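Robot Cell Technician (Setup and Maintenance)
Nasadeck Manipulation Laboratory, Tokivport campus
Reference number: 2569
Full time, fixed term with possibility of renewal
Applications close: 25th June

The Nasadeck Manipulation Laboratory invites applications for the position of Robot Cell Technician. The person appointed will be responsible for the daily condition of Cell 9, a single-arm tabletop cell used for pick-and-place studies. The position reports to the Laboratory Manager, Anika Brannigan.

About the cell

Cell 9 consists of one six-joint arm with a parallel gripper, a covered work table, fixed cameras and a control computer. It is booked by research staff in morning and afternoon sessions. The cell is taken down and set up again several times a year when it travels to partner sites, and the technician will take part in each move. The next move is planned for November.

Duties

The technician will:

Prepare the cell before each session, including the start-up checks, homing of the arm and a test of both emergency stops.
Lay out the work table according to the task sheet and restore it between runs.
Check camera mounts for movement and repeat the camera calibration when a mount has been touched.
Inspect gripper pads and replace them at 700 hours of operation, or sooner if worn.
Inspect, route and replace power and signal cables, and keep the cable record up to date.
Lubricate and tighten joints to the manufacturer's schedule.
Find and repair common faults, such as a dropped network connection, a stalled gripper or a failed encoder reading, and refer others to the service contractor, Ó Néill.
Pack and unpack cell equipment for transport and sign the packing list at each end.
Enter all work in the maintenance log on the day it is carried out.

The technician is not expected to write control software. Some editing of configuration files will be required, and training in this will be given by Jalen Greenberg, Systems Engineer.

Required qualifications

A two-year technical degree or completed apprenticeship in mechatronics, electrical maintenance or a related trade.
At least two years of hands-on work with industrial or laboratory equipment.
Ability to read wiring diagrams and use a multimeter and torque wrench correctly.
Ability to lift 40 pounds and to work standing for part of the day.
Clear written English.

Preferred qualifications

Experience with robot arms of any make.
Experience with camera calibration.
A current forklift license.

Conditions of employment

The normal work week is 40 hours, Monday through Friday, with an early start on move days. Travel to partner sites is paid, and overnight stays are limited to three per move. Protective footwear is supplied. The appointment includes health coverage and paid leave under the laboratory's standard terms. All new technicians complete a safety course before entering the cell without supervision. The course is taught on site by Zbigniew Bielecka and takes two days.
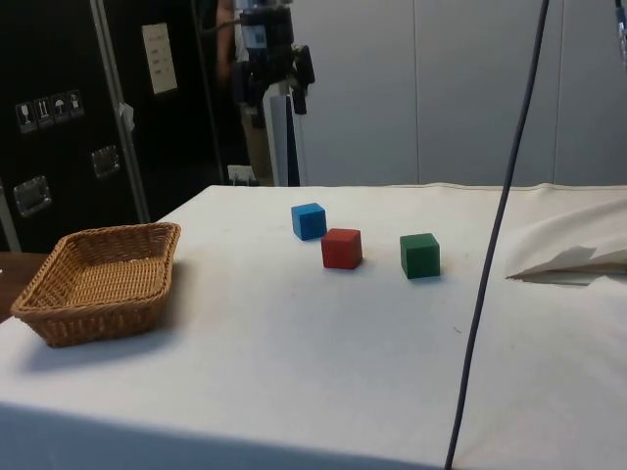 Cell 9 work table with basket and colored cubes.

Selection process

Applicants who meet the required qualifications may be invited to a practical assessment lasting half a day. The assessment consists of a table layout from a written task sheet, a cable replacement and a short fault-finding exercise. Tools are provided. An interview with Ms. Brannigan and Mr. Greenberg follows on the same day.

How to apply

Send a résumé, a cover letter of no more than one page and the names of two references to Wendell Hutchins, Personnel Office, Room 873, Nasadeck Manipulation Laboratory, Tokivport. Please state the reference number on all correspondence. Applications received after the closing date will not be considered. Applicants who need an accommodation for the practical assessment should say so in the cover letter.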